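Two arm robot doing a peg and gear board, how do you split the work between hands?
Posted in Student Robotics, October

skandar_lab2

Our senior class is doing a board task as the final project. The board is white, with blue pegs, a gear, two cylinders and small plates that the parts go into. We have two arms with fingered hands and we drive them by teleoperation first, then train on the recordings.

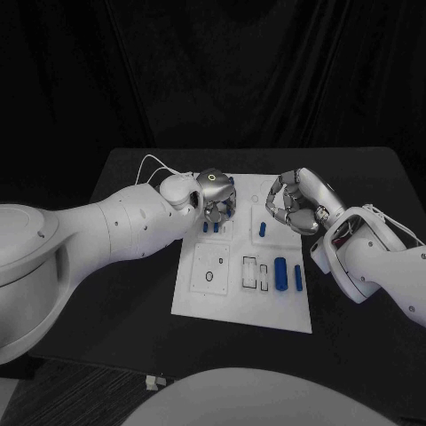
We have 98 recordings so far. The teacher at Skandar wants us to hand in a written plan for which hand does what, and our group can't agree. Half of us want the left hand to do every peg and the right hand to do the gear and cylinders. The other half want to split the board down the middle and let each hand take what is on its side.

The other problem is that the hands get close to each other near the top of the board. We set a stop distance in the Lukent controller and it trips a lot when both arms are over the upper plates. Has anyone done a task like this with a class? We get 30 minutes per group on the robot, so we can't try everything.

mousavi_club

Split by side. We did it by part type last year and it was slow because one arm was always waiting.

bravbridge_mentor

I mentor the Bravbridge club and we ran a similar board with 13 students. I would go with the side split too, but with one rule on top of it: only one hand works over the top of the board at a time. The other one backs off and waits.
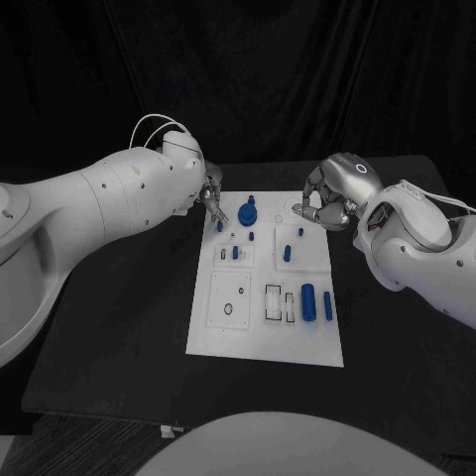 Write the order down before anyone touches the controls. Our sheet had 17 steps and each step named the hand, the part and where it goes. Students took turns reading it out loud while someone else drove. It sounds slow but we lost far fewer runs that way.

For the waiting hand, pick one pose and always go back to it. Ours was up and off to the side with the fingers open. If every driver parks the hand in a different spot, the recordings don't match each other and training has a harder time with it.
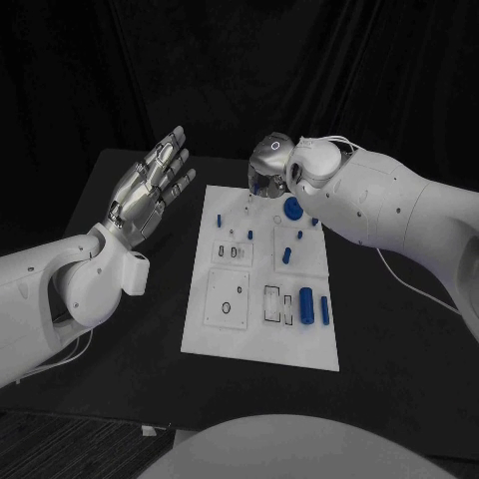 Do the small pegs early, while everyone is fresh. They are the hardest to grip with fingered hands. The big cylinder is easy and can go last. The thin one is in between – we had trouble with it leaning in the fingers, and gripping lower down helped.

On the stop distance, I wouldn't lower it. Change the approach instead. Come in to the plate from your own side and keep the wrist outside the hand. Check with your teacher before you change any limit in the controller.

skandar_lab2

Thanks, both. We went with the side split and wrote a sheet. Ours came out shorter because we left the gear out for now. The one hand at the top rule is in there as a goal, but some drivers still bring the second hand in early. 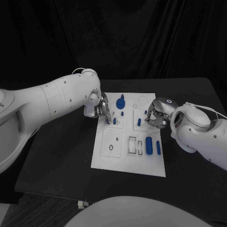
Left hand at the small plate, right hand near the square one

Is it worth throwing out the old recordings where we did it the other way?

bravbridge_mentor

Keep them in a separate folder and train without them first. If the result is poor, add them back and compare. Label them by which plan was used or you will mix them up later.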